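Section 4: Setting Up Your Marker Tray and Desk Organiser

By now you should have the organiser out of its wrapping and standing on the table where you mean to use it. If you skipped the part about choosing a spot, do please go back and read it, as moving a full organiser is a good deal more bother than moving an empty one (I say this with feeling). This section deals with the pens: getting them all out, finding out which are still any good, and giving them somewhere sensible to live.

Allow yourself a quiet half hour. Children are very welcome to help, and in my experience they are far stricter than grown-ups about throwing out a dried-up marker.

Before you start

You will need your tray, your organiser, every marker and pen you can find in the house, and a few sheets of scrap paper. The backs of old envelopes do nicely. A damp cloth is handy too.

CAUTION: If you are working on a tablecloth you are fond of, keep every cap on until step 4. Ink from permanent markers will not wash out, whatever your neighbour tells you.

Sorting the markers

1. Tip the markers out on to the table, or lift them out a few at a time if the tray is very full. Spread them so that no pen is lying on top of another.

2. Check that each cap is pushed home. You should feel a small click. If a cap spins freely it may belong to a different pen, so try it on the others before you give up on it.

3. Put the white-barrelled markers together, and keep the clear or coloured pens in a group of their own. The white ones are easiest to tell apart by their caps, so lay them all with the caps pointing the same way.

4. Now take the markers one at a time, slide your scrap paper underneath, and draw a short line with each. Cap it again straight away, before you reach for the next.

NOTE: Hold each pen by the barrel when you move it about. Lifting by the cap is how most of them end up on the floor.
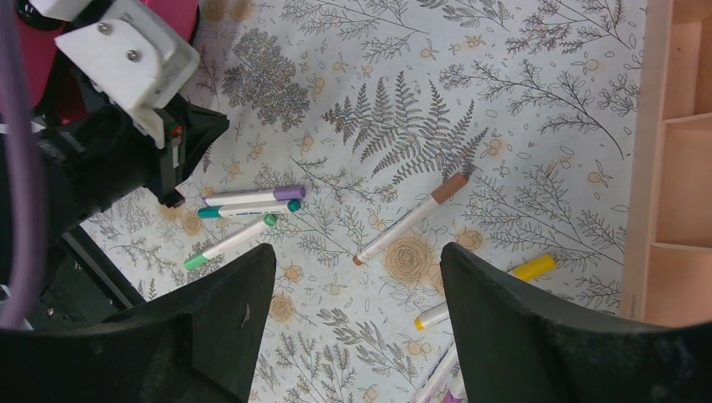
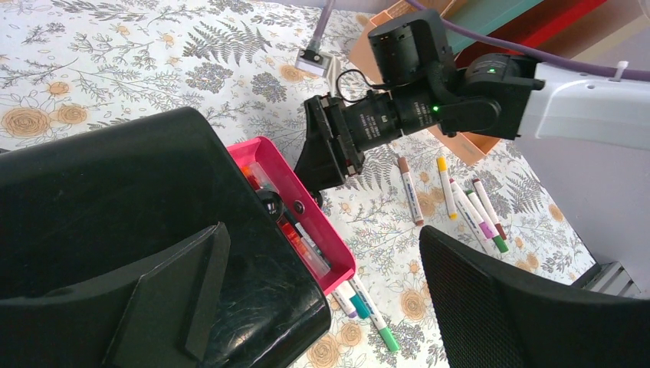 Markers and pens on the fern-and-rose cloth, with some already in the pink tray.
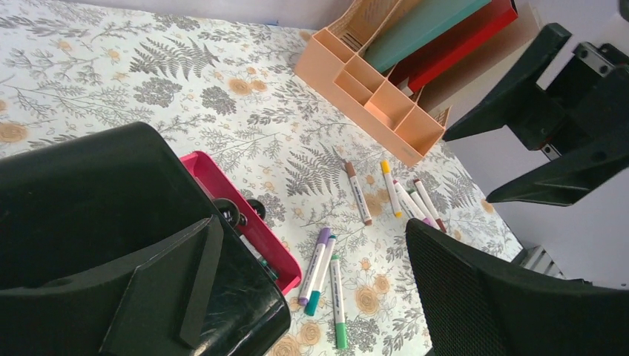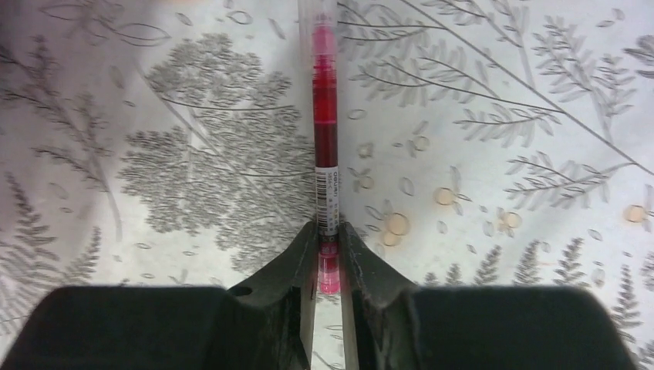 Mirjam Baumgartner wrote in to ask whether a faint marker should go straight in the bin, and added that she has brought a fair few back by leaving them capped and tip down in a mug overnight. She would like that put in the guide before people throw away perfectly good pens, and she also thinks the tray ought to be wiped before anything goes back in it, as hers had a ring of old green ink in one corner that got on everything.

Both are good points, and both are now steps of their own.

5. Stand any faint markers tip down in a mug, caps firmly on, and leave them until the next day. Test them once more. Any that still won't write can go.

6. Wipe out the tray with the damp cloth and let it dry completely. Do the corners properly.

Filling the tray and the organiser

7. Put the pens you use every day in the tray. Lay them flat and all facing one way, and stop while you can still see the bottom of it in places. A tray crammed to the brim only gets tipped out again by teatime.

8. Stand the rest in the open compartments at the front of the organiser. Folders go in the taller slots behind. I like a folder at each end of the row, with the thin ones in between, but please yourself.

CAUTION: Don't fill the front compartments before there is something in the back. The Flullby organiser is light when empty and can lean forward if all the weight is in front.

NOTE: The rear slots will take up to 50 sheets in each folder. Beyond that the folders begin to bulge and catch on one another as you pull them out.

If something isn't right

The organiser rocks. Look underneath for a fold in the tablecloth, which is nearly always the culprit. Smooth the cloth out towards the edges and set the organiser down again.

A marker slips down too far to reach. Drop a folded piece of card into the bottom of the compartment to raise it. Short pencils may need two.

A cap is missing. Berchtold sells spares in mixed bags, and the shop in Lendcombe usually has them by the till. Ask for Silvan Prantl if you can't see any out.

Once everything is in its place, carry on to Section 5, where we make the labels.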